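Robotics club thread, because Mohit Bhatia asked how the sim project is going and I can't fit it in one reply!

1/5
So there are 6 of us this term and our team is called Lumdale (long story, involves a bus). The Chauvin challenge is all in simulation, which means no broken motors and a lot of sitting very close to a laptop.

2/5
The job for June is to get the arm to pick up a ball and pop it inside the black outline on the worktop. Sounds easy. I've had 26 goes this week and my eyes have gone square. Green ball in the fingers, outline just next door, come onnnn

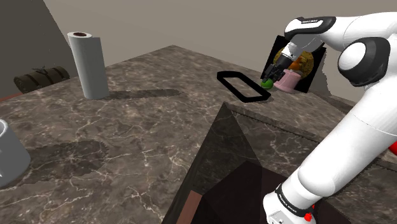 3/5 THE BORING BIT (sorry)
I'm on the grip code and Mohit's little sister is doing the path planning. She's miles better at it than me. My bit keeps closing the fingers too early, so I've added a pause before the squeeze and now it's slow but much calmer. I'll take calm!

4/5
We also swap the kitchen bits about between runs so the arm can't just learn one layout off by heart. Team Jatden don't bother and I think they'll regret it on the day, but what do I know, we came second from bottom last year 😅
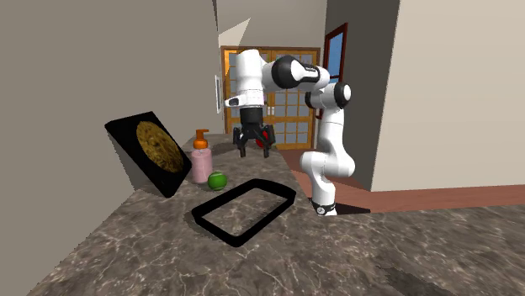 Green ball down by the pink soap bottle, tray still empty, arm up in the air.

5/5
Next club is at 5 in the computer room, bring your own charger please, we've only got 2 that work. If anyone's used Trirkus for logging their runs, shout, I can't get it to save anything.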